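Home | News | Visit Us | Careers | Contact

We use cookies to keep this site running smoothly. By staying on this page you agree to our cookie policy.

Tandside Opens Its Woronthorpe Workshop for a Day of Robots at Work

WORONTHORPE, 2023-03-03 — Tandside is delighted to invite neighbors, families, students and anyone who has ever slowed down while walking past our windows to come in and spend a day with the Callano robot arm and the people who look after it.

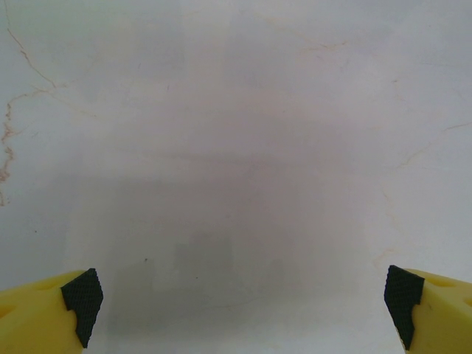 What visitors will find

The Callano works over a marble surface with a pair of yellow fingers, each tipped with a black textured grip pad, and guests will be able to stand close to the bench and watch it pick up and set down everyday kitchen things at an easy, unhurried pace. There will be 5 demonstrations over the course of the day, each lasting 22 minutes, with plenty of time afterward for questions (we love questions, and the ones from children tend to keep us talking the longest).

"We had 191 people through the door at our last open day in November, and I think I shook hands with most of them," said Lucinda Van Dusen, director of Tandside. "People want to see how it picks up a cup, and then they want to see it again, and then they want to know what happens with a spoon. I could happily do that all afternoon — and I usually do."

Ezekiel Greenberg, who leads the gripping team, will run the demonstrations and will bring along a tray of older finger pads for guests to handle and compare. The team has logged 1,370 practice picks since the fall, and he will talk about the ones that went wrong as gladly as the ones that went right.

Coming along

Entry is free and no booking is needed, though school groups are kindly asked to write ahead so that we can save them a place near the front. Coffee and pastries will be served by our good friends at Bielecka, the bakery across the street. The workshop is all on one floor, with step-free entry from the parking lot.

Dates and opening times are posted on the Visit Us page.

Last updated: March 2023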